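FOR RELEASE IN FEBRUARY

Tandum Reports on Whether Machines Can Fold Your Laundry. Sit Down First.

Trial of household chores finds bedroom a tougher employer than the factory

CALTLEY: Tandum, which has spent longer than it planned teaching machines to do chores, today released the results of its Maldale home trial. Readers hoping to give away their ironing boards may want to hold on to them for another season.

The trial covered 17 chores in ordinary homes, from clearing a table to folding a pair of jeans. Ten of them can now be done by a machine to a standard that the people living there were willing to accept. The other seven can be done by a machine to a standard that the people living there described in language unsuitable for a press release.

Folding sits squarely in the second group. Tandum's approach is to have people do the job first, using hand-held grippers in real bedrooms, and to train its software on what they did. The company has 231 hours of this material so far, a good share of it spent on trousers.

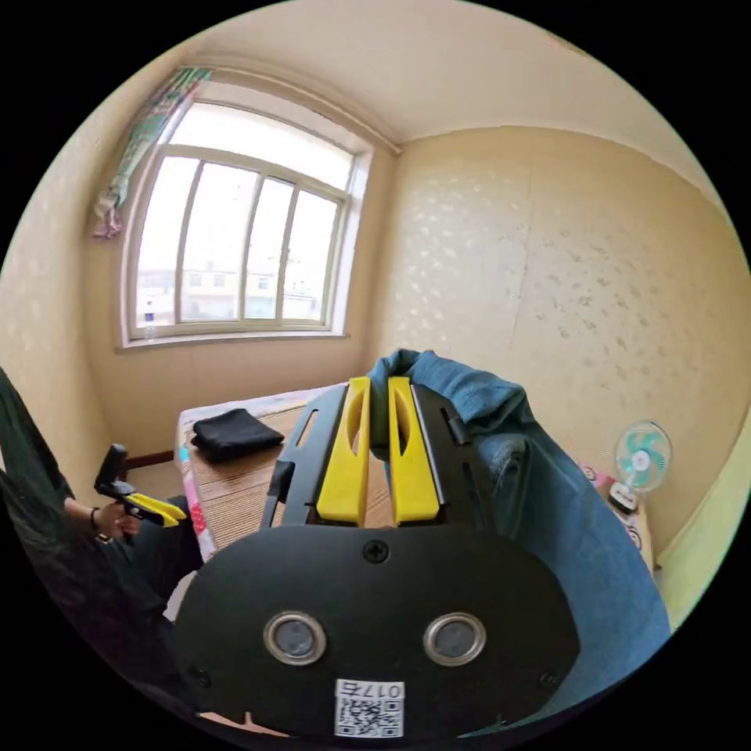
Laundry work in a bedroom, with two hand-held grippers and a blue towel.

"In the shop we had a steel table, flat light and a stack of identical towels, and we looked like geniuses," said Kanchan Jaiswal, who runs the home trial. "Then we went to somebody's house. A bed gives when you push on it. A blanket looks a lot like the thing you're supposed to be folding. My mother could have told us all this for the price of a cup of tea."

Jaiswal's team scored each chore three ways: whether it got finished, how long it took, and whether a person had to step in. On cloth, a person had to step in often enough that the team stopped calling it stepping in and started calling it folding.

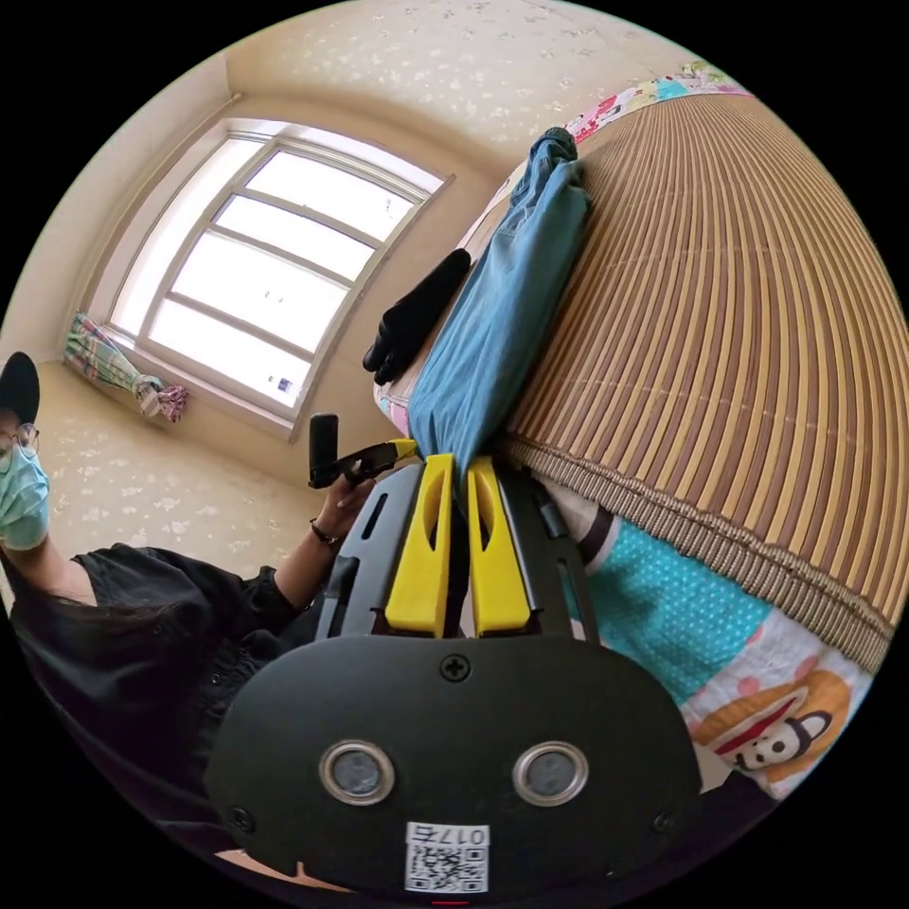
The shop floor is going better, thank you

Tandum's paying customers are mostly in light industry, and they have less to complain about. At the Ó Dálaigh packing plant, 3 Tandum stations have been sorting and boxing finished goods on the late shift. The boxes are all one size. They arrive facing the same way. They do not have sleeves.

"I get asked at every trade show when we'll have one for the home," said Brendan Carroll, head of product at Tandum. "I say we have one that will put your cups on a shelf, provided you like your cups on that shelf. Then they ask about laundry and I go and look for the coffee."

Carroll said the gap comes down to how much a thing changes when you touch it. A box picked up by one corner is still a box. A pair of jeans picked up by the waistband has a new shape, and it has another one when you set it down. Denim at least holds a crease and has seams to work from. Thin shirts remain the low point of the trial, and fitted sheets were dropped from the list early, to general relief.
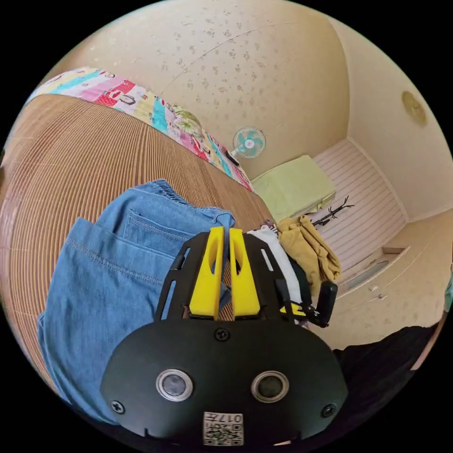 Speed is the other sore spot. The best machine fold of a pair of jeans recorded in the trial took 10 minutes, and the result was judged "fine for a drawer that closes." Tandum expects that time to come down. It is not going to say by how much, having said so once before, in a press release a good deal like this one.

The next round in Maldale will stay with laundry and will add mixed piles, where the machine must first work out what it has been handed. Households that took part in the first round have been invited back, and most have agreed, although one asked whether the team could come on a day when there was more to fold.

The full chore list, with scores, is available from Tandum on request. No home product is on sale and no waiting list is open. People who write in asking to join the waiting list will be thanked and sent the chore list.

About Tandum

Tandum builds handling systems for packing and light assembly and carries out research on household tasks. It is based in Caltley.

Press contact: Brendan Carroll, Tandum, Caltley. Mornings are best.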